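紙コップはどこへ行くのか
飲料用紙容器の分別回収をめぐる三施設の取り組み

会議、講習会、地域の催しなど、人が集まる場所では多くの紙コップが使われる。洗浄設備を必要とせず、軽く、重ねて保管できるという利便性は広く認められている。 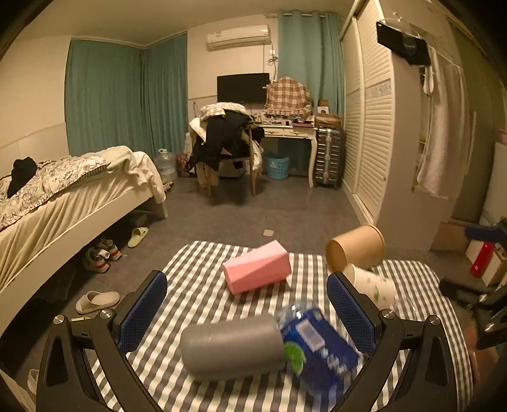
一方で、使用後の紙コップがどのように扱われているかについては、利用者の関心が高いとはいえない。「紙」と名の付く製品であるため、新聞紙や段ボールと同じく古紙として再生されるものと理解している利用者も少なくない。しかし、多くの自治体では紙コップは古紙回収の対象外とされ、可燃ごみとして処理されているのが実情である。本特集では、飲料用の紙容器を独自に分別回収している三つの施設を取り上げ、その仕組みと課題を報告する。

古紙にならない理由

紙コップの原紙には、主として木材から得た新しいパルプが用いられる。食品に直接触れる用途であることから衛生面の基準が厳しく、強度と白さも求められるためである。繊維は長く、品質は高い。再生原料として見た場合、紙コップは本来、価値の低いものではない。

問題となるのは表面の加工である。液体を入れても染み出さないよう、紙コップの内側にはポリエチレンなどの樹脂が薄く貼り合わされている。冷たい飲料用の製品には、結露への対策として外側にも同様の加工を施したものがある。古紙の再生工程では、原料を水に浸してほぐし、繊維を取り出す。樹脂の層に守られた紙はほぐれにくく、一般の古紙に混入すると、未離解の紙片や樹脂片が製品に残る原因となる。古紙問屋や製紙工場が紙コップを「禁忌品」として扱うのはこのためである。

もう一つの障害は、飲み残しと臭気である。コーヒーや果汁が付着した紙は保管中に腐敗し、かびの発生源となる。ほかの古紙に汚れが移れば、その一山全体の価値が損なわれる。少量の混入であっても回収業者が受け取りを断ることがあるのは、運搬と保管の段階で被害が広がるおそれがあるからである。

したがって、紙コップを再生するためには、ほかの古紙と分けて集めること、中身を空にして乾かすこと、樹脂を分離する設備を備えた工場へ運ぶことの各段階が途切れずにつながっていなければならない。牛乳パックの回収が長年にわたって定着しているのに対し、紙コップの回収が限られた範囲にとどまっているのは、家庭ではなく外出先で消費され、洗う場所も持ち帰る動機も乏しいという使用場面の違いによるところが大きい。

事例一　ムルキア文化会館

ムルキア文化会館は、大小の研修室と和室、多目的ホールを備えた公共施設である。年間を通じて講座や集会に利用され、各階の給湯室には来館者用の紙コップが置かれている。同館が分別回収を始めたのは昨年の6月であった。

開始にあたって同館が最初に行ったのは、回収箱の設置ではなく、廃棄物の中身の調査であった。一週間分の可燃ごみを部屋別に広げ、何が捨てられているかを記録した。その結果、紙コップの大半は給湯室ではなく研修室のごみ箱から見つかった。利用者は席で飲み終え、退室の際に手近な箱へ入れていたのである。給湯室に回収場所を設けるという当初の案は、この調査を受けて改められた。

現在、同館では研修室の出入口に、飲み残しを受ける容器と、紙コップを重ねて差し込む筒形の回収具とを並べて置いている。筒の口径は館内で使用する紙コップに合わせてあり、ペットボトルや菓子の袋は入らない。一本の筒には28個が収まる。満杯になれば職員が抜き取り、風通しのよい棚で一晩乾かしたのち、袋に詰めて保管する。

回収具の形状については試行錯誤があった。初めに用いた箱形の容器では、紙コップがばらばらに入るためにかさばり、底に残った水分も乾きにくかった。筒形への変更により保管に要する面積は大幅に減り、臭気に関する苦情も聞かれなくなったと同館は説明している。一方、外部から持ち込まれる大型の紙コップは筒に入らず、床に置いたままにされる例がある。同館はこれに対応するため、正面玄関に限って口径の大きい回収具を追加した。

貸室の利用団体への周知には、利用許可書に同封する案内文が用いられている。文面は当初、再生の意義を説く長いものであったが、現在は退室時の手順を記した短いものに差し替えられた。同館によれば、利用者から寄せられる質問の多くは「蓋はどうするのか」「汚れたものも入れてよいのか」といった具体的な事項に集中しており、案内文もそれに答える内容とすることが適当と判断したという。

事例二　サスタード社の事業所

文具と事務用品の卸売を営むサスタード社は、本社と配送拠点で紙コップの回収を行っている。不特定の来館者が訪れる文化会館と異なり、利用者の大部分は同社の従業員である。このため手順の徹底は比較的容易と考えられていたが、実際には別の難しさがあった。

同社の社内には自動販売機、給茶機、来客用の備品という三つの供給経路があり、それぞれ異なる仕様の紙コップが使われていた。樹脂加工の有無や種類も一様ではなく、自動販売機用の製品には、樹脂ではなくろう引き加工を施したものも含まれていた。受け入れ先の工場が指定する仕様に合うのは、そのうち一部にすぎなかった。

同社は回収の開始に先立ち、社内で使用する紙コップの仕様を一つに統一することとした。自動販売機については設置業者との契約更新を待つ必要があり、全面的な切り替えまでに12か月を要している。担当部署は、回収率の向上よりもこの期間の調整に最も多くの労力を費やしたと振り返る。

統一後の運用は安定している。休憩室に設けた流しの脇に水切り用のかごがあり、従業員は軽くすすいだ紙コップを伏せて置く。終業時に清掃を受託する事業者がまとめ、配送拠点へ戻る便に載せる。新たな車両を走らせることなく、商品を運んだ後の空いた荷台を利用する点に、卸売業としての特色が表れている。

なお、同社は同じ時期に、従業員に対して陶器やステンレス製のカップの持参も呼びかけた。紙コップの購入量はその後減少しており、結果として回収量も当初の見込みを下回った。回収量だけを成果の指標とすれば後退とも受け取られかねない。同社は年次の報告において、購入量と回収量を併記する方法に改めている。

事例三　ラマサミ公園の秋季行事

屋外の催しにおける回収は、屋内の施設とは条件が大きく異なる。ラマサミ公園では、毎年秋に地域の飲食店や団体が出店する行事が開かれる。本年は10月31日に最終日を迎え、期間中は出店者が提供する飲料の容器について分別回収が実施された。

主催者は出店の条件として、指定の紙コップを使用することを定めた。指定品は主催者が一括して仕入れ、出店者に原価で渡す。前年には出店者が各自で容器を用意したため、発泡素材や透明の樹脂製のものが混在し、回収所での仕分けに人手を取られた。本年の方式では仕分けの負担が軽くなった反面、店の名入り容器を使いたいとする出店者からは不満の声も寄せられた。主催者は次回に向け、指定品に貼ることのできる紙製の帯を検討している。

会場内の回収所は、飲食の区画から離れた出口付近ではなく、芝生広場に面した通路沿いに置かれた。来場者は敷物を広げて長時間を過ごし、帰り際に一度にまとめて捨てる傾向がある。回収所までの距離が長いと、容器がほかのごみと同じ袋に入れられたまま持ち込まれ、その場で分ける必要が生じる。主催者は、通路沿いに複数の回収所を設けたことで、この混雑がある程度緩和されたとみている。

雨天への備えも課題である。紙コップは一度ぬれると乾燥に時間がかかり、重なった状態では内側に水がたまる。期間中に雨の降った日には、回収した容器の一部を可燃ごみに回さざるを得なかった。主催者の集計によれば、工場へ引き渡すことができたのは160キログラムである。

再生工程の現場

三施設で集められた紙コップは、いずれもプロベックス社の工場に運ばれる。同社は樹脂加工紙の処理を手がけ、印刷工場や容器の製造工程から出る端材を主な原料としてきた。端材は未使用で汚れがなく、品質も均一である。使用済みの紙コップの受け入れは、同社にとって新しい分野にあたる。

工場に届いた紙コップは、まず人の目による選別を受ける。取り除かれるのは、プラスチックの蓋、ストロー、かき混ぜ棒、茶葉の袋などである。続いて破砕され、水を張った大型の槽に投入される。槽の中で長時間かき混ぜられるうちに紙の繊維は樹脂の膜からはがれ、両者は目の細かさの異なる網で分けられる。繊維は洗浄と脱水を経て再生パルプとなり、衛生用紙や板紙の原料として出荷される。樹脂は固形燃料の原料に用いられる。

処理の可否を左右するのは、印刷のインキと異物である。濃い色の全面印刷を施した製品は、繊維に色が残り、用途が限られる。異物のうち同社が最も警戒するのは金属片で、設備の破損に直結する。使用済み品の受け入れ開始以降、同社は搬入口に検査の工程を加え、排出元ごとに異物の混入状況を記録して、結果を毎月それぞれの施設に通知している。

この通知は排出元の側でも活用されている。ムルキア文化会館では、茶葉の袋の混入が続いたことを受け、給湯室に袋専用の小さな容器を置いた。サスタード社では通知を休憩室に掲示している。分別した後の結果が排出元に戻ることは、取り組みを継続するうえで重要な要素と考えられる。

費用の負担と今後の課題

分別回収には費用が伴う。回収具の購入、保管場所の確保、運搬、受け入れ先での処理のそれぞれに支出が生じ、再生パルプの売却によってその全額を賄うことは現状では難しい。三施設の場合、運搬費と処理費は排出元が負担している。可燃ごみとして処理する場合との差額は施設ごとに異なり、排出量が少なく工場から遠い施設ほど不利になる。

この点について、ムルキア文化会館は近隣の公共施設に共同での搬出を呼びかけている。乾燥と圧縮を終えた紙コップを一か所に集め、まとまった量になった時点で運ぶ方式である。呼びかけの対象は図書館、体育館、学習施設などで、参加に前向きな施設がある一方、保管場所の確保が困難であるとして見送った施設もある。

紙コップの素材そのものにも変化がみられる。水に分散しやすい塗工剤を用い、一般の古紙に近い工程で再生できるとする製品が市場に現れ始めた。普及すれば回収の条件は緩和される可能性がある。ただし、従来の製品と外見から区別することは難しく、両者が混在する期間には、かえって選別が複雑になるとの懸念も示されている。表示の方法について、製造者、回収事業者、利用施設の間で共通の取り決めを設けることが望まれる。

また、再生の推進と並行して、使用量そのものを見直す視点も欠かせない。繰り返し使用できる容器の貸し出しは、洗浄と返却の体制が整う場であれば有力な選択肢となる。ラマサミ公園の行事でも、飲食の区画の一部で試験的に貸し出しが行われ、199個が用意された。返却の状況については主催者が取りまとめを進めており、その結果を踏まえて次回の規模を定めるとしている。

三施設の運用要領は、それぞれの窓口で閲覧することができる。導入を検討する施設には、回収具を発注する前に、まず自施設で使用している紙コップの仕様と、それが捨てられている場所を確認することを勧めたい。受け入れ先の条件は工場によって異なるため、契約に先立って見本を送り、処理の可否について回答を得ておく必要がある。

（本誌編集部）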